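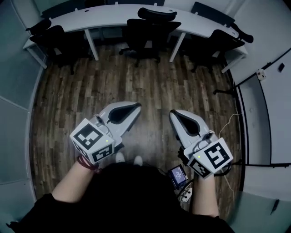
双手各持一只夹爪，夹爪后方的白色立方体印有黑白方形标记

首页　关于我们　项目　文档　共享工坊　联系

关于 Isora

Isora 是一家以共享工坊形式运作的小型机器人公司。公司设计并制作手持夹爪、桌面机械臂和与之配套的标定工具，同时把工坊的工位、工具和文档开放给成员使用。成员在工坊里或自己家中装配设备，公司负责图纸、固件、标定程序和需要集中采购的零件。

公司目前维护两个硬件项目。Wiltlow 是一套双手使用的手持夹爪，用来记录人手操作时夹爪的位姿与开合量。Merkomton 是一台桌面机械臂，末端可以安装与 Wiltlow 同一几何尺寸的夹指，用来复现记录下来的动作。两个项目共用一份零件编号表、一套紧固件规格和一套坐标系约定。

公司不生产工业机械臂，不承接整线集成，也不销售成品家用机器人。询价前请先阅读本页“承接范围”一节。

由来

Isora 的前身是 Nanusrat Samarakoon 与 Dilani Gamage 合用的一间工作间。当时要解决的问题很窄：桌面机械臂已经能动，但示教过程太慢。用示教器逐点记录一段叠放动作，花在按键上的时间远多于花在动作本身上的时间；拖动示教又受臂体摩擦和惯量影响，记录到的轨迹里混有操作者对抗臂体的力。两人决定把夹爪从机械臂上拆下来，装上握把，由人直接拿着操作，事后再把夹爪的轨迹换算到机械臂上。

最早的握把用圆木棒和角铁固定，夹指通过一根自行车刹车线拉动。刹车线的回程间隙使开合量无法准确换算，夹指闭合时读数尚可，张开过程中读数滞后。后来的版本改为扳机直接驱动连杆，连杆轴上装磁编码器，读数与夹指位置之间只剩一级铰链。这一结构沿用至今。

位姿跟踪换过三种做法。第一种只用惯性测量单元，短时间内可用，时间稍长即发生漂移。第二种在房间四角架设相机，精度满足要求，但每次有人移动三脚架都要重新标定，家中装配的成员也没有地方架设。现在的做法是在夹爪后部安装印有方形标记的立方体，由操作者上方或头部位置的相机观察，夹爪自身的惯性数据用于填补标记被遮挡的时段。

Sajib Pathirana 加入后接手固件，Jahangir Rathnayake 负责机械结构和加工，Mekdes Yimer 负责标定与成员培训。共享工坊在此之后才正式开放。

共享工坊

工坊的名称是 Nanayakkara，成员一般直接叫“大间”。工坊分为装配区、加工间和记录区。装配区供成员装配和维修，工位不固定，离开时需清空桌面。加工间放置钻床、小型铣床和打印机，未通过加工间考核的成员不得单独使用。记录区供手持夹爪试用和数据记录，地面保持净空，线缆靠墙布置。

工坊同时容纳的人数上限为 8 人，含值班人员。该上限由加工间的通风量和插座回路容量决定，临时来访者同样计入。

工坊提供以下公用设备：

恒温焊台与排烟装置
示波器、直流电源、电子负载
扭矩螺丝刀，按铭牌日期送检
花岗岩平台与高度规
用于标定的平面标定板和基准支架
熔融沉积打印机，喷嘴规格贴于机身
小型立式铣床，仅加工铝和工程塑料

公用耗材包括焊锡、热缩管、常用规格的内六角螺钉和扎带。轴承、电机、编码器、电池和相机不属于公用耗材，由成员自备或按成本价从公司登记领用。

在家装配

Isora 的大部分设备在成员家中完成装配。所有设计都以这一条件为前提：装配过程中不需要压力机，不需要铰刀，不需要动平衡，唯一需要的精密量具是一把游标卡尺。需要在花岗岩平台上完成的工序只有标记立方体的基准校核，成员可以把立方体组件单独带到工坊，或者邮寄。

打印件的公差按普通桌面打印机的实际能力确定。轴承座设计为开口夹紧结构，由螺钉收紧，不依赖打印孔的圆度。受弯零件的层方向在图纸上用箭头标出，与箭头方向不一致的零件应当重打。连杆和扳机轴采用金属销，不允许用打印件代替。

夹指内侧的软垫单独成型，用模具浇注或用软质线材打印均可。两种做法的摩擦系数不同，更换软垫材料后必须在记录文件的设备描述中更新相应字段，否则回放时的夹持力设定会出错。浇注软垫的脱模剂需要清洗干净，残留的脱模剂在使用初期会造成打滑，而且打滑程度随使用次数变化，事后无法从数据中扣除。

在家装配的成员常问到房间条件。记录动作时，相机视野内应有均匀照明，避免单侧强光直射标记面。木纹地面、瓷砖地面和地毯均可使用，反光强烈的地面需要铺垫。墙面和家具无特殊要求。房间内如果有其他带黑白方格图案的物体，例如包装箱上的二维条码，应移出视野，或者在配置文件中限定允许识别的标记编号。

Wiltlow 手持夹爪

Wiltlow 由左右两只手持夹爪组成，两只互为镜像。每只夹爪包括夹指组件、握把、扳机与连杆、开合编码器、惯性测量单元、标记立方体和状态指示灯。左右件的零件编号以后缀区分，不对称零件不可互换。

夹指组件采用平行四连杆，夹指在整个行程内保持平行。早期版本使用单铰链夹指，夹持薄片时指尖先接触，夹持圆柱时指根先接触，接触点随物体尺寸移动，换算到机械臂末端时需要额外的补偿表。改为四连杆后补偿表取消，代价是前部体积增大，伸入窄口容器的能力下降。需要从窄口容器中取物的用户可以选用细长夹指，细长夹指的刚度较低，不适合插拔类动作。

握把轴线与夹指对称面之间有一个固定倾角。倾角过小时，操作者需要长时间弯腕；倾角过大时，夹指指向与手的自然指向不一致，操作者容易瞄偏。目前的角度由工坊成员试用后确定，图纸中以基准面给出，不建议自行修改。手掌特别小的操作者可更换窄握把，窄握把不改变倾角。

每只夹爪的质量应尽量接近。左右不平衡在短时操作中感觉不到，连续操作后操作者会下意识地放低较重的一侧，轨迹中出现缓慢下沉。装配完成后请称量两只夹爪，并在轻的一侧握把内腔加装配重片。

腕带是必装件。腕带一端固定在握把尾部，另一端套在手腕上，夹爪脱手时避免落地。标记立方体跌落后即使外观完好，其与握把之间的位姿关系也可能已经改变，必须重新标定。

状态指示灯的含义由固件版本决定，Wiltlow 现行固件中，常亮表示正在记录，慢闪表示待机，快闪表示时钟未同步，熄灭表示断电或固件未启动。指示灯亮度可调。亮度过高时灯光会在相机画面中形成光晕，侵入相邻标记的边框，影响角点提取。默认亮度适用于普通室内照明。

标记立方体

立方体的可见面各有一个方形标记，编号互不相同。任意时刻只要有一个面完整可见，就能解算夹爪位姿；两个面同时可见时，姿态的歧义明显减小。单个平面标记在正对相机时容易出现翻转歧义，软件用惯性数据判定正确的一支。

标记以哑光材料打印后贴合。亮光覆膜在侧光下会产生高光，造成角点缺失。裁切时沿外边框保留白边，白边是识别算法的一部分，不能剪掉。贴合时先固定一条边，再用刮板推平；有气泡的标记应撕下重贴，不要用针刺破气泡后压平。

立方体本体与握把之间采用三点支承，由一颗中心螺钉拉紧。三点支承保证拆装后的重复性，中心螺钉按图纸扭矩拧紧。有成员曾在支承面之间加垫双面胶以消除异响，结果是拆装重复性消失，标定文件逐日失效。异响一般来自中心螺钉未拧紧或支承面有打印残留，请先检查这两处。

立方体出厂前在基准支架上校核。校核内容是各标记面相对于支承面的位姿，由 Mekdes Yimer 或经她授权的人员执行，结果写入与立方体序列号对应的文件。自行贴合标记的成员必须重新校核，不能沿用设计值。

标定

整套设备的标定分为以下步骤，顺序不可调换。

一、相机内参标定。使用平面标定板，在整个视野范围内采集，边缘区域不得遗漏。广角镜头应选用鱼眼模型。内参与镜头对焦位置绑定，标定后锁紧对焦环。

二、立方体校核。见上节。

三、立方体到夹指中心点的外参标定。将夹指夹住基准支架上的球头，保持球头不动，绕球头转动夹爪，采集各个方向的位姿，由软件求解固定点。转动范围过小会使解沿某一方向不稳定，软件会给出条件数，超过阈值时拒绝保存。

四、开合量标定。依次夹持标准量块，记录编码器读数，拟合换算曲线。全闭和全开位置必须包含在内。

五、时间偏移标定。手持夹爪做往复运动，软件比较视觉轨迹与惯性数据的相位，得出两路数据之间的时间差。

完成后进行验证：将夹指中心点依次对准基准支架上的 5 个锥孔，比较测得坐标与支架的检定坐标。任何一个锥孔的偏差超限，即从第三步重新开始。不接受剔除单个锥孔后的结果。

标定文件的有效期为 30 天。超过有效期后软件仍可记录，但会在文件头写入过期标志。发生跌落、更换夹指、拆卸握把或更换标记时，标定文件立即失效，与有效期无关。

记录与同步

左右夹爪各有独立的时钟，由主控单元定期发送同步脉冲。记录文件保存原始时钟计数和同步脉冲到达时刻，不在记录阶段做时间校正。校正放在离线阶段进行，这样在发现同步算法有误时可以用原始数据重新处理。早期版本在固件中直接校正时间戳，一次固件错误导致整个 12 月的记录无法恢复，此后改为现行做法。

夹爪与主控单元之间采用有线连接。无线方案曾经试用，在工坊内多台设备同时工作时丢包不规律，暂不提供。线缆沿前臂走线，在肘部用魔术贴固定，留出屈肘余量。接插件选用带锁扣的型号。未固定的线缆会对夹爪产生拉力，操作者为抵消拉力而改变手腕姿态，这种影响在数据中难以识别。

记录文件按任务分段，每段包含以下内容：图像序列、左右夹爪惯性数据、左右开合量、同步脉冲、设备描述、标定文件副本和操作者备注。标定文件以副本形式写入每一段，不以路径引用。文件体积因此略有增加，但任何一段都可以脱离目录结构单独处理。

操作者备注是自由文本。建议写明物体、目标状态和中途的异常，例如物体滑落后重新抓取。失败的段落不删除，标记为失败后保留。

Merkomton 桌面机械臂

Merkomton 用来在桌面范围内回放 Wiltlow 记录的动作。臂体采用铝管与打印关节壳，关节使用带减速器的无刷电机，输出端装有绝对编码器。底座夹持在桌边，也可以用螺栓固定在平台上。桌面厚度不足或桌腿晃动的桌子不适合安装，臂体加速时桌子的晃动会直接进入末端误差。

末端法兰与 Wiltlow 夹指组件的安装面一致。机械臂侧的夹指由舵机驱动，开合行程与手持侧相同。记录中的夹指中心点轨迹经过坐标变换后作为末端目标，由逆运动学求解关节角。人手能够到达的姿态，机械臂不一定能到达。软件在回放前检查全程可达性，不可达的段落列出起止时刻，不做自动修改。

常见的不可达原因有两类。一类是肩部高度不同，操作者站立时从上方取物，机械臂从桌边取物，同一轨迹对机械臂而言超出腕部关节范围。另一类是双臂间距，操作者双手可以交叉，两台机械臂并列安装时不可以。第一类可以通过整体平移轨迹解决，第二类需要重新记录。

速度也需要处理。人手动作的峰值速度常高于机械臂的允许值，软件按比例拉长时间轴。涉及自由落体、甩动和敲击的动作在拉长后失去意义，不应使用这种处理。

Merkomton 的急停回路为硬件回路，直接切断电机供电，不经过主控软件。切断后关节由制动器保持，无制动器的小关节会缓慢下垂。急停按钮必须安装在操作者不越过臂体即可触及的位置。

软件与文件

固件、标定程序、回放程序和全部图纸在文档页提供下载。图纸以中性格式和原始工程文件两种形式发布，原始工程文件的特征树经过整理，关键尺寸集中在参数表中。修改参数表后请检查干涉，连杆长度与握把壁厚之间存在未用方程约束的关系。

版本号由硬件代号和修订字母组成。涉及安装面、坐标系或文件格式的改动才更换代号，其余改动只更换修订字母。代号不同的设备之间不保证零件互换。

坐标系约定如下：夹指中心点为原点，夹指伸出方向为正 Z，开合方向为 X，右手系。左右夹爪使用同一约定，不做镜像。早期曾对左手使用镜像坐标系，引起的符号错误多于省下的工作量，已废止。文档中仍残留少量旧约定的插图，发现者请告知 Sajib Pathirana。

人员

Nusrat Samarakoon　创办人之一。负责整机方案与坐标系、文件格式的维护。所有涉及硬件代号变更的改动由其签发。

Dilani Gamage　创办人之一。负责供应、库存和工坊日常管理，维护零件编号表。零件替代申请请直接发给她，并附数据手册。

Sajib Pathirana　固件与同步。负责夹爪和主控单元的固件、时钟同步及离线校正程序，兼管 Merkomton 的驱动器参数。

Jahangir Rathnayake　机械与加工。负责夹指、连杆、握把和臂体结构，主持加工间考核。铣床排期由他安排。

Mekdes Yimer　标定与培训。负责基准支架、立方体校核和成员培训，编写标定手册。

公司没有专职销售和客服人员。邮件由当周值班的人回复，技术问题会转给对应负责人，回复中会注明。

成员与培训

工坊成员分为装配成员和加工成员。装配成员可使用装配区和记录区，加工成员另可使用加工间。加工成员须通过考核，内容包括装夹、对刀、转速选择、切屑清理和停机步骤。考核在设备上进行，没有笔试。

培训课程名为“手持夹爪装配与标定”，共 5 次课，每次课以完成一个可检查的部件为结束条件：

第一次，握把与扳机。检查项为扳机全行程无卡滞，回位到底。
第二次，四连杆与夹指。检查项为夹指平行度和闭合间隙。
第三次，电气。检查项为接线导通、供电极性和指示灯自检。
第四次，标记贴合与立方体安装。检查项为白边完整、无气泡和支承面清洁。
第五次，标定与记录。检查项为锥孔验证通过，并提交一段完整记录。

未完成检查项的学员可以在开放时间补做，不另收费。课程提供全套工具，零件按登记领用。学员带走自己装配的设备。已有设备的学员可以带旧设备参加，但标定一课必须在第三、第四次课的检查项全部通过之后进行。

课程对焊接基础有要求。未焊过贴片元件的学员请提前在装配区练习，练习板放在焊台旁的抽屉里。

承接范围

除自有项目外，Isora 承接以下工作：

为 Wiltlow 设计专用夹指，包括细长型、宽面型和带导向槽的型式
标记立方体校核与重新校核
手持夹爪和小型机械臂末端的几何标定
旧设备换装 Merkomton 末端法兰
记录文件格式转换

以下工作不予承接：

载人设备或与人体长期接触的设备
没有硬件急停回路的机械臂改装
不提供图纸或实物、仅凭照片的夹指设计
需要在现场长期驻留的调试

专用夹指的询价请附上被抓取物体的实物或三维模型，并说明重量、表面状态、允许的夹持区域和接近方向。缺少接近方向的询价无法报价，夹指能否伸入取决于周围物体。首件为打印件，用户试用并书面确认后再加工铝件。确认之后的几何改动按新件计算。

校核服务只接受立方体组件，请拆下握把后寄送。整只夹爪寄送时，运输中的受力会使后续的外参标定失去依据，收到后仍需由用户自行完成第三步及以后的标定。

安全规定

进入加工间必须佩戴护目镜，不得佩戴手套操作旋转设备。使用铣床和钻床时取下腕带、手链、挂绳和耳机线。手持夹爪的腕带只在记录区佩戴，不得戴着进入加工间。

机械臂通电时，臂体可达范围用胶带在桌面标出，范围内不得放置手持工具。首次回放新轨迹时使用降速模式，急停按钮由第二个人掌握。单人值守时不做首次回放。

锂电池在充电柜内充电，充电期间须有人在工坊内。鼓包、跌落或电压异常的电池放入加工间门外的金属箱，并在登记本上写明日期和来源设备，不得放回货架。

记录区使用期间，未参与记录的人请勿穿过相机视野。参与者应穿包住脚趾的平底鞋。

数据与隐私

记录区的相机只在记录时开启。图像中出现的人员须在记录前签署同意书，不愿入镜的成员可以使用只保存夹爪轨迹的模式，该模式在解算位姿后丢弃图像。由于图像被丢弃，这类记录事后不能重新解算，标定错误时只能作废。

成员在工坊内产生的记录文件归成员所有。公司只在成员书面授权后使用，并且只用于算法测试。授权可以撤回，撤回后公司删除所持副本，已经得出的误差统计不受影响。

已知问题

下列问题已经确认，尚未解决。

双手靠近时，一侧夹爪可能遮挡另一侧的立方体。遮挡时间较短时惯性数据可以填补，时间较长时误差逐渐增大，软件会标出可疑区段。增大立方体尺寸可以缓解，但会增加后部重量。目前的建议是调整相机位置，使其偏向遮挡较少的一侧。

双手远离相机视野中心时，镜头畸变残差增大，标记角点定位变差。桌面作业一般不受影响，需要大幅侧身取物的任务受影响明显。

浇注软垫在低温房间中变硬，夹持小件时接触面积减小。软垫配方正在比较，结果出来之前请在室温下使用。

Merkomton 肘关节在低速换向时有可听见的咔嗒声，来自减速器输出端的轴向间隙。加装波形垫圈后声音减轻，但发热增加。是否列入正式修订尚未决定，需要垫圈的成员可向 Jahangir Rathnayake 领取。

窄握把与加长腕带同时使用时，腕带固定点靠近扳机护圈，手指粗的操作者会有挤压感。下一修订将固定点后移。

新版握把图纸

Wiltlow 握把图纸的新修订已于 2026 年 3 月 3 日发布。改动包括线缆出口加深、内腔增加配重片卡槽以及扳机限位螺钉改为沉头。安装面和倾角未变，旧版标定文件在未拆卸立方体的前提下不受影响；更换握把本体的，按“标定”一节重新执行。旧版握把继续提供备件。

来访与联系

工坊接受预约参观，参观者在装配区等候，由值班人员带入记录区。加工间不对参观者开放。需要试用手持夹爪的参观者请在预约时说明惯用手和手掌宽度，以便准备合适的握把。未成年人须由监护人陪同，可以试用夹爪，不可以靠近通电的机械臂。

技术问题请使用网站“联系”页的表单，并附设备代号、修订字母、固件版本和标定文件。报告记录异常时请附完整的一段记录，截图不足以判断时钟和遮挡问题。零件领用和课程报名选择对应栏目，邮件会分别送达 Dilani Gamage 和 Mekdes Yimer。

寄送零件前请先取得收件编号，并写在外包装上。没有编号的包裹会暂存在装配区货架，直到查明寄件人。

文档下载　零件编号表　标定手册　课程报名　工坊规定　隐私说明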